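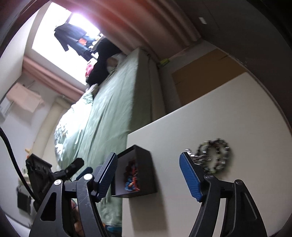 Bedroom with window and bed

Winter ventilation programme: report to residents
4 February 2021

The Fatov Housing Association has completed the first stage of its winter ventilation programme. Residents are thanked for their patience while visits were rearranged to meet the current restrictions. A summary of the findings is set out below, together with the arrangements for the remaining work.

In November a questionnaire was sent to all 3,828 homes managed by the Association. Replies were received from 1,232 households. The questionnaire asked about condensation, heating, the use of extractor fans and whether windows could be opened and closed without difficulty. Bedrooms were mentioned more often than any other room, ahead of bathrooms and kitchens. Many residents told us that water collects on bedroom windows overnight and that the wall behind the bed or wardrobe feels cold to the touch.

Following the replies, 191 homes were placed on a list for inspection. Most are at Prasetti Court and Tjoa House, where the outer walls are solid and hold less warmth than those of our newer buildings. Inspections at Prasetti Court are finished. Those at Tjoa House were paused for a short period and have now begun again.

What the inspections found

The most common fault was a blocked or painted-over window vent. Where this was found, the vent was cleared during the visit or an order was raised for a new one. In 22 homes the bathroom fan was not drawing enough air, and replacement fans have been ordered. A smaller number of homes had leaking gutters or failed seals around the window, and these have been passed to the repairs team as separate jobs. Residents concerned will receive a letter giving the job number.

Black mould was recorded in some bedrooms, usually in the corner furthest from the radiator. Where mould was present, a treatment has been booked. Please do not paint over mould before the treatment takes place, as the stain will return and the surveyor will be unable to see how far it has spread.

Advice for bedrooms

Residents can help to keep bedrooms dry by taking the following steps:

Open the window for ten minutes each morning, with the bedroom door closed.
Leave window vents open throughout the winter, including at night.
Keep beds and wardrobes a hand's width away from outside walls.
Wipe water from the glass and sill with a cloth and wring it out in the sink.
Avoid drying washing on bedroom radiators. If there is no other place for it, use one room only, keep the door shut and open the window slightly.
Keep the heating at a low, steady level where you are able to do so.

The Association recognises that heating costs are a concern for many households, particularly while more people are at home during the day. Residents who are finding it difficult to pay for heating are asked to speak to the tenancy support team, who can check whether help is available. Any conversation will be treated as confidential and will not affect your tenancy.

Visits to your home

The remaining work will be carried out by our contractor, Kustau. Operatives will telephone before arriving, wear a face covering and carry a card showing the Association's name. You will be asked to remain in another room while the work is done and to leave a window open where possible. If anyone in your household is unwell or has been told to isolate, please let us know and the visit will be moved to a later date. You will not lose your place on the list.

Fitting a window vent normally takes less than an hour. A replacement fan may take longer if the wiring has to be altered. Please move small items from the window sill beforehand. Operatives are not able to move beds or other heavy furniture without a second person present, so residents who need help with this should mention it when the appointment is made.

Homes not on the list

Residents who did not return the questionnaire may still report damp or condensation in the usual way, by telephone or through the repairs page of the website. Paper copies of the questionnaire can be sent on request, in large print if required. New reports will be added to the inspection list in the order received, except where a young child or a person with a breathing condition lives in the home, in which case an earlier visit will be offered.

A further report on Tjoa House will appear in the spring newsletter.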